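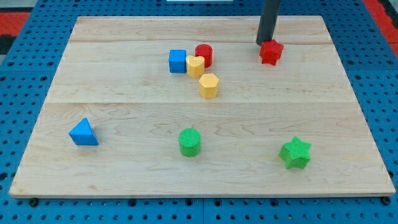 Glued-up maple boards are easy to look after if you catch problems early, and most of the problems start at the seams. I keep a few of them around the shop and the kids' corner, as cutting boards, trays and play surfaces, and they all get the same care. The one with the toy blocks on it is made from three planks of different widths, with two seams running across, so there are two glue lines to check. Pale maple like this has a faint, wavy grain, and crumbs, dried paint and modeling clay show up on it quickly. That makes it easy to see where you still need to clean.

Checking the seams

Clear the board and run a fingernail across each seam. You should feel nothing, or close to it. If your nail catches, one plank has moved a little higher than the other. A small ridge can be sanded flat. A gap you can slide a piece of paper into needs glue.

For a gap, work wood glue in with an old playing card, clamp across the planks and wipe off what squeezes out with a damp rag. Leave it overnight. Put wax paper under the clamps or you will be chiseling them off in the morning. Don't crank the clamps as hard as you can. The board will bow up in the middle and you will have a new problem.

Sanding

Start with 120 grit on a flat block and go with the grain. Move to 180, then 220. If the board is only dirty, skip the 120. Round over the top edges with a few light passes of the 220 so there are no sharp corners where small hands lean. Vacuum the dust, then wipe with a barely damp cloth and let it dry for an hour. The damp cloth raises the grain and the surface will feel fuzzy. One more light pass with 220 takes care of it.

Finish

For a play board or a cutting board I use plain food-grade mineral oil. Pour a puddle about the size of a silver dollar, spread it with a rag, wait 20 minutes and wipe off the extra. Do both faces and all four edges. A board oiled on only one side will cup. Two coats the first week, then one whenever the wood looks chalky. In a dry house that might be every month in winter and hardly at all by June.

Hülya Öztürkmen, who runs the tool library where I borrow my long clamps, prefers a mix of oil and beeswax. It feels nicer in the hand and water beads on it for longer. It costs more and it is slower to put on. Either one is fine. Lay used oily rags flat outside to dry before you throw them out, especially if you use linseed or another drying oil.

Cleaning

Wipe with a cloth wrung out in warm water and a drop of dish soap, then dry with a towel right away. Stand the board on its edge until the damp is gone. Never soak it and never put it in the dishwasher.

Crayon comes off with a little mineral oil on a rag. Washable marker usually comes off with the soap. Permanent marker mostly needs sandpaper, though rubbing alcohol will lighten it. Test the alcohol on the underside first.

Blocks and other small toys

Blocks with a rough or ribbed surface hold more dirt than smooth ones. Use a soft toothbrush and soapy water on plastic blocks and let them dry on a rack. Painted wooden ones should only be wiped. Stars and hearts collect grime in the inside corners, and a cotton swab gets in there better than a brush.

Store blocks in a shallow bin. Kids dump a deep one out to reach the bottom. My bin is a Skesta, 16 inches long, and it slides under the bench with room to spare. Sorting by shape works better for us than sorting by color, but if you have only a small set, one bin is enough and sorting is a waste of time.

Working on pegboard

A sheet of pegboard laid flat makes a decent bench cover. Air gets up through the holes, so a board resting on it dries more evenly than one on a solid top. Dust goes down the holes too. Lift the sheet every so often and sweep underneath. I do mine on Tuesday when the trash goes out.

If the board slides while you sand, put a square of rubber shelf liner under each corner. Bendik Lundgren wrote in to suggest dowels pushed into the holes as stops. I tried it with four short ones and it holds well, as long as they sit lower than the top of the board so the sanding block doesn't hit them.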